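The Table, Before and After Supper
A gallery from the house on Plitosgate
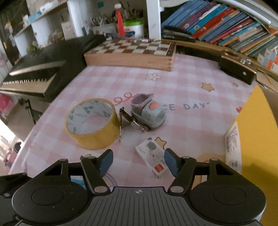

Why does everything in a family end up on one table?
Because it is flat, it is at the right height, and it stands between the door and wherever the thing was supposed to go. Drawers ask for a decision. A table takes whatever it is handed.

We moved here from Tondevdale in August with 79 boxes, most of them labeled "misc." The playroom was going to be a dining room. There was a plan, on paper, and I expect the paper is on the table somewhere. What follows is a tour of the regulars, taken on a Wednesday, when standards are at their lowest.

The tablecloth
Pink and white gingham, very pale, with a flower outline, some orange stars and lettering that has been giving up for years. You can still get "CE DAY" out of it. I like to think it was NICE DAY. My sister holds out for RICE DAY and would like that celebrated annually.

The packing tape
Yellow, on its side, living among us as one of the family. I bought it at Komia for the move, and it was meant to retire with the last box. It has since mended a kite, a lunch bag and one slipper -- the slipper did not enjoy it.

The little white box
Cartoons on it, red label, too small for anything useful. Small boxes are kept in this house on principle. Ask what the principle is and people leave the room.

The dump vehicle
Gray, with a lavender bin and a round orange-red knob. It hauls raisins, erasers and, during tax season, receipts.

The chess set
A wooden case with the checkered board for a top, and a row of pieces along the far edge looking like people waiting for a bus. House rules allow a game to be paused for meals. Our longest pause is 13 weeks, and both sides claim to be winning.

The keyboard
Black, on its own stand, and so the only thing around here with proper furniture. We were promised it had 688 sounds. The household uses one, and it is the pipe organ, before breakfast.

The books
Blue, red, orange and teal spines on the curved shelf, packed in tightly enough that taking one out is a commitment. We nearly bought a straight bookcase from Brandes, but the delivery slot was six in the morning. The stapler on top has been put away, in the sense that it is not on the table.

The white shelves at the back
Pens and brushes in a container, a tub with a green lid, a red and white figurine keeping watch. This is the tidy part. Visitors are encouraged to stand facing it.

The yellow board
Upright at the right-hand side, with a printed sheet leaning on it. It was bought for a chore chart. The chore of making the chart is still open to applicants.

Next gallery: the hall closet, if the door can be persuaded. Bring a hat.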